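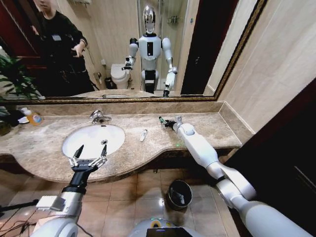

Password manager for a small office, 11 people: shared vault or separate accounts?

Forum: Home and Small Office Security
Started 9 July 2026

tidewrack_k
Hello all. English is not my first language, so please excuse me if some word is wrong.

I take care of the computers in a small office in Rundthorpe. We are 11 people, and until now all passwords live in one spreadsheet on the shared drive. The spreadsheet has 105 rows. Some rows are for services which we stopped to use long ago. The file has a password, but everyone knows it and it was never changed.

I want to finish with this before September, when our insurance is renewed. The new questionnaire asks if we use "a credential management solution" and if we have two-step login on all email accounts. For email I can say yes. For the first question I can't.

I looked at two products, Pandley and Lumanlan. Pandley is cheaper if we take one business account and everyone logs in to it with the same master password. A colleague likes this idea very much. Lumanlan wants a separate account for each person, and the price for us is 600 dollars per year. Is the separate account worth the money for such a small office?

bracketfern
Separate accounts. Don't even consider the other one. With one master password you still have the spreadsheet, only with a nicer window around it. When someone leaves, you must change the master password and also every password inside, and you will have no record of who opened what.

Also check the Pandley terms. Many vendors do not permit one seat shared by a whole office.

olddialup
I don't agree that it's so black and white. I moved a shop with 3 employees to a shared vault and it was a big improvement over what they had (paper, in a drawer). People who get a difficult system go back to the paper. For 11 I would probably separate them too, but "don't even consider" is too strong.

bracketfern
Three people who sit in the same room is a different case. She or he has 11 and an insurer asking questions. If there is a claim, the insurer will want to see who had access.

tidewrack_k
Thank you both. I checked the terms and it is as bracketfern says, one seat is for one person. So the cheap variant is not really allowed. Pandley with 11 seats costs nearly the same as Lumanlan.

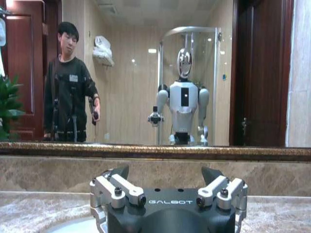
GALBOT gripper above a marble countertop

My second question is about the move itself. Can I import the whole spreadsheet and clean it later, or should I clean it first?

quietmodem
Clean first. I did it the other way and the rubbish is still in my vault after two years. Delete what is dead, then mark each row with who needs it. You will find that most rows are needed by one or two people only.

And when you export the sheet to CSV for the import, remember that this file is plain text. Delete it after, empty the trash, and look if your backup or cloud sync has made a copy. The old versions of the spreadsheet are also there in the version history of the drive. People forget this.

olddialup
Here I would do the opposite — import now, clean later. If you wait until the list is perfect, the spreadsheet will still be in use at Christmas. With 105 rows you can put everything in one restricted folder that only you can open, and move the entries out one by one as people ask for them. What is never asked for, you delete.

quietmodem
Okay, the restricted folder is a good method, I did not think of it. But the passwords themselves must be changed in any case. All of them have been in a file which everyone could open, including people who left.

tidewrack_k
Yes, this is the part I was afraid of. I think I will start with the bank, the payroll, the domain registrar and the email admin, and then do ten per day.

wululdale_net
Sorry to come in with another topic, but has anyone tried passkeys in such an office? Our group in Wululdale switched the main accounts and there is almost nothing left to type.

bracketfern
For accounts that belong to one person, yes, very good. For shared logins it depends on the manager, some can share a passkey between users and some can't. Check this before you pay. And keep the recovery codes printed, in a closed envelope, in a place which is not the office.

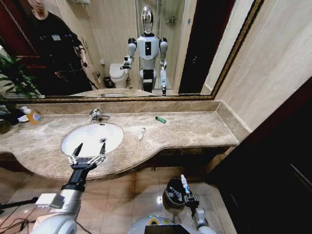

White robot reflected in the wide bathroom mirror

olddialup
+1 for the printed codes. I would add a second administrator. If tidewrack_k is ill and loses the phone in the same week, the whole office stands still.

tidewrack_k
I didn't plan a second administrator, but I will ask my manager if she wants it.

Decision for now: Lumanlan, separate accounts, import in a restricted folder, the four important logins changed on the first day. I asked them today about sharing passkeys and they promised an answer by email. The old spreadsheet becomes read-only this week, and I will delete it when the last row is moved, with the version history too.

quietmodem
Ask them also about export. You want to be able to leave.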